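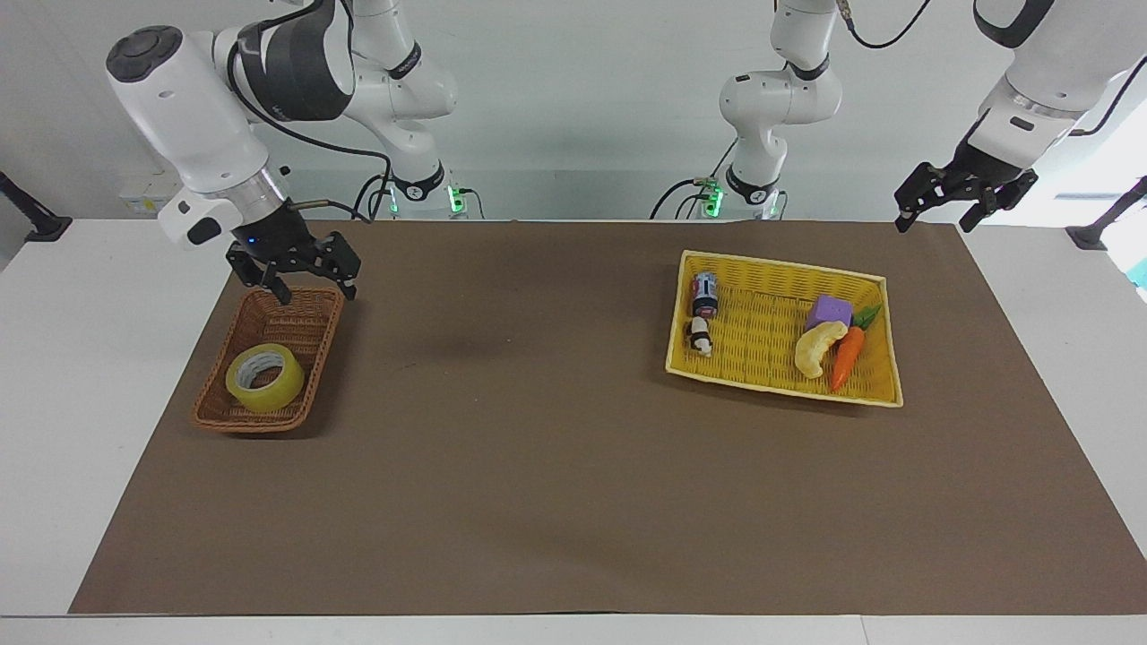 Eusebio Paredes has worked on the water supply at Tivham for 11 years, most of them spent on leakage. The town takes its water from the Fledasberg reservoir through a single trunk main, and the distribution network below it is divided into metered districts. Paredes reads the flow into each district between 2 and 4 a.m., when legitimate use is lowest.

"Night flow is the figure I trust," he said. "Daytime flow tells you how many people are taking showers."

The largest district, Sonddale, has 481 connections on cast iron pipe. In March its minimum night flow rose by 30 percent over a week. No customer reported low pressure and no water reached the surface. Paredes first checked the boundary valves, as a valve left partly open will pass water into the next district and look the same as a leak on the meter.

"All of them were shut. I listened at each one with a stick and then I closed them another quarter turn to be sure."

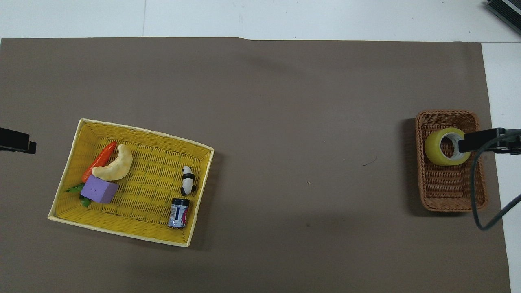 The next stage was a step test. Starting at the far end of the district, the crew closed one section at a time and recorded the drop at the inlet meter. Most sections produced a small drop consistent with their length. The section along Bunting Road produced more than half of the excess.

Correlating sensors were then fitted to two hydrants on that road. The calculated position depends on the speed of sound in the pipe, and this was where the work slowed down. The records showed cast iron for the full length. The first excavation found a dry joint and, a short distance away, a length of plastic.

"Someone had made a repair and never put it on the drawing," Paredes said. "Sound travels much more slowly in plastic, so the position was wrong by 5 meters."

With the pipe material corrected, the second excavation exposed a circumferential crack draining into an old sewer trench. The section was cut out and replaced the same night, and the drawing was amended.

Asked whether he would change the procedure, Paredes said he now takes the pipe material from the valve chambers wherever it can be seen. Night flow in Sonddale has since returned to its February level. He is currently working on the pressure setting at the inlet, which he considers too high for pipe of that age.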